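Clay Shooting > Guns and Fitting > Pad or shells first? Sore shoulder on the trap line

dustybarrel_tom
So I've been shooting trap at Sosley since spring and my shoulder is shot by the end of the day. First round is fine, second round is fine, then somewhere in the third I start lifting my head and jabbing at the trigger. By the fourth my wife can see me flinch from the parking lot (she brings a book, she is a patient woman). The gun is a used Werkska over-under with the factory pad, hard as a hockey puck. I shoot 1 1/8 ounce loads because the guy at the counter handed them to me in the spring and I never thought about it again.

I've got money for a new pad OR a flat of lighter shells this month. Which would you do first? I keep a log, and I'm at 1,813 shells through this gun, so it isn't that I'm new to it.

kettlecreek
Shells. Drop to 1 ounce at a mild speed and shoot them from the 16 yard line for a month. You won't lose targets over it. I went down to 7/8 two years ago and my average never moved.

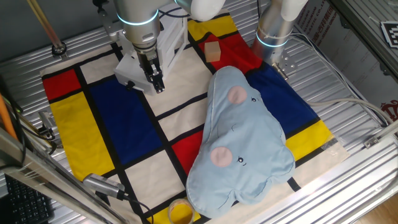 How much difference does an eighth of an ounce make to your shoulder? Enough that most people feel it by the second box, and if you drop the speed along with the shot weight you'll feel it in the first one.

Leave the gun alone until you've tried it.

pbuzatu
I'm going to disagree with kettle a little. Light shells are great, I shoot them too, but a rock hard pad on a gun that doesn't fit will beat you up with anything you put in it. I'd want to know where you're getting sore. Is it in the pocket of the shoulder, or out on the arm, or up on the cheek?

I had the same gun in the same barrel length. Mine came with a stock that was too short for me, so my nose was about on top of my thumb, and I was blaming my shoulder for what was really the whole gun getting a running start. I took it to Oyewole Gunworks, they put a spacer and a soft pad on it, and I went home with a gun that felt like it belonged to somebody nicer.
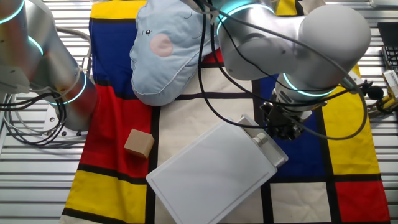

The spacer added half an inch. It took me a couple of weeks to stop catching the heel on my vest, so if you shoot low gun at all you'll want the top of the pad rounded off and slick. Ask for it when you drop the gun off or you'll be making the drive twice, like me.
– Paula Buzatu

dustybarrel_tom
Out on the arm mostly! Yellow bruise right where the shoulder turns into arm. Does that mean something?

pbuzatu
It means you're mounting it too far out. Bring the gun in toward your collarbone and bring it up to your face before it goes back to your shoulder. Free fix, try it tonight.

kettlecreek
OK, I'll give Paula that one. Mount first, then shells, then pad. Still say pad last.

ol_sixgauge
Do it in some kind of order or you'll never know what helped. What I had my son-in-law do:

1. Make sure the gun is unloaded, then check it again. Action open, look in both chambers. Snap caps only, and keep the live shells in another room.

2. Pick a spot across the room at eye level. Close your eyes, mount the gun, open your eyes. If you're looking at the back of the lever, your head is too low or the comb is. Do it ten minutes a night for a week.

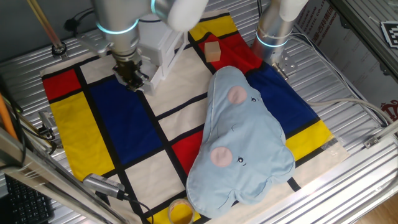 3. Go shoot 100 targets with your usual shells and write down when it starts to hurt.

4. Go back another day, same number of targets, lighter shells. Write it down again.

5. Now spend money on the pad if you still need it.

He never got to step 5. He did buy a new vest, but I think he just wanted a vest.

marshgrass
Nobody has mentioned weight. What does the gun weigh? My Baler semi-auto is a tank and gas operated on top of it, and I can shoot it until they turn the lights off. My light field gun, with the same shells, has me reaching for the ice after two boxes. You can put weight in the stock bolt hole of most over-unders for the price of lunch.

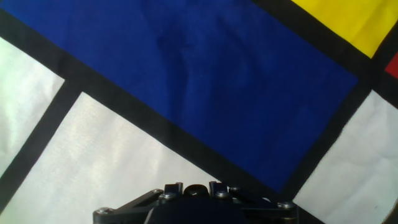
I put up to six ounces in back and then had to put a little on the barrels to get the balance back, so don't go crazy. A gun that's heavy in the butt gets whippy and you'll be over the top of everything on the left side.

kettlecreek
Adding lead to a gun that doesn't fit is just a heavier gun that doesn't fit. And a gas gun isn't a fair comparison.

marshgrass
Never said it was fair. Said my shoulder doesn't hurt.

dustybarrel_tom
Back from the club. Did the mount practice every night (closed eyes, dog watching) and then shot Friday evening with a borrowed box of 1 ounce. Sore spot has moved in off the arm, and it's a lot less of one. Flinched maybe twice. I still hate the pad. Does anybody know if the Werkska screw holes line up with a standard medium pad, or am I going to be plugging and drilling?

pbuzatu
Mine didn't line up, had to be plugged. Get the grind-to-fit kind and let a shop do it unless you have a sander and a jig. Oyewole was backed up into September when I called, so get on the list now.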